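The Orange Box

By Cinness
December
Last updated: Friday, 4:10 pm
117 shares | 4 comments

I took the job at Jumov because it was two bus stops from my apartment and because the ad said "light parts work, must be tidy." I am not tidy. I own one drawer that won't open anymore because of a spatula. But I figured tidy was the kind of thing you could be at work and then take off with your shoes when you got home.

My first morning they gave me a badge, a locker that smelled like oranges, and a brown table. The table was all mine from seven until three. Everything on it had a place, and there was a laminated sheet telling you what the places were, except somebody had put a coffee mug on the sheet so many times that the whole bottom half was rings.

So I knew where the white cabinet went. The sheet was very clear about the white cabinet. Circuit boards went in the slots, and the finished ones got picked up at lunch by a woman with a cart who hummed the same commercial every day. What the sheet did not tell me, or what it told me under all that coffee, was what to do with the orange box.

I asked on my first day. I asked the man at the next table, who had been there since the place was called Weidemann and made doorbells. He looked at it for a good long while, and then he said, "That goes there," and pointed at exactly where it already was.

It was square and it had a round hole in the top. I want to tell you I left it alone. I put my finger in it before nine o'clock. Then I spent a very long minute thinking about how I'd explain things to the woman with the cart, and then my finger came out again and I went back to my boards.

After that I couldn't quit thinking about it. On the bus home I decided it was for screws. At dinner I decided it was half of something bigger. My sister called and I told her all about it, and she said, "You've had this job one day," and I said yes, but you haven't seen the hole!

The second week I got braver and asked the supervisor. She said it came over with the Skindano order and she thought it was a cover. A cover for what, I said. She said the order was 469 pages long and I was welcome to read it on my break.

I want you to know that I did read it on my break. I read it on a lot of breaks. I read about torque and packing foam and which way is up on a pallet. I learned that Skindano will not accept a shipment with a wet corner. On page 200 there was a drawing of something square that got my heart going, but it was a mouse pad.

Around then I noticed I was getting good at the table. I could put a board in a slot without looking at the slot. I could tell from the sound of it when one had gone in crooked – a little scrape, like a chair in the apartment upstairs. The woman with the cart stopped humming one day and said, "You're quick," and I rode the whole two stops home standing up even though there were seats.

And I'd started to do a thing that I wouldn't have told anybody. Every afternoon, when I was done, I put the table back. Loose bits together, cabinet turned a little so I could reach it from my chair the next day. Orange box last. I'd set it down, look at it, and move it over by a hair, and then I'd go get my coat. At home I fixed the drawer with the spatula. It took a butter knife and some language.

Then the man at the next table retired. There was a sheet cake, and he shook hands all the way down the row, and when he got to me he leaned in like he was going to tell me the combination to a safe.

"The orange one," he said.

"Yes?" I said. I had frosting on my thumb.

"I always figured you'd find out," he said, "and then you'd tell me."

We both looked over at it. He said he'd wondered for years about things on that table, back in the doorbell days too. There had been a brass thing shaped like a pear. It sat there until the place changed hands, and he never did learn what it was, and he still thought about it sometimes when he was shaving.

I cut him another piece of cake to take home. Then it was three o'clock and everybody drifted off to the lockers, and I stayed behind a minute, because I hadn't put my table back.

I did the cabinet first. One board was still sitting in a lower slot, blue and dark, and I left it there for the morning. Then I set down the orange box, a bit to the left of the cabinet and closer to my chair, with the hole facing up. I moved it over by a hair. Then I moved it back. 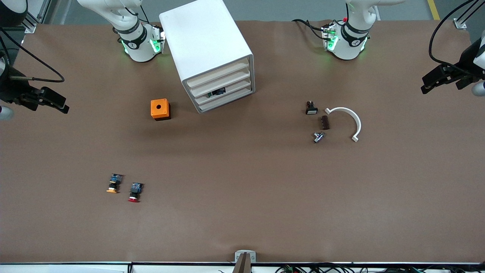

Next in this series: The Brass Pear

Same building, back when it was Weidemann, and told by the man at the next table. I'm still working on the middle of it. It should be up after the holidays if the doorbells cooperate.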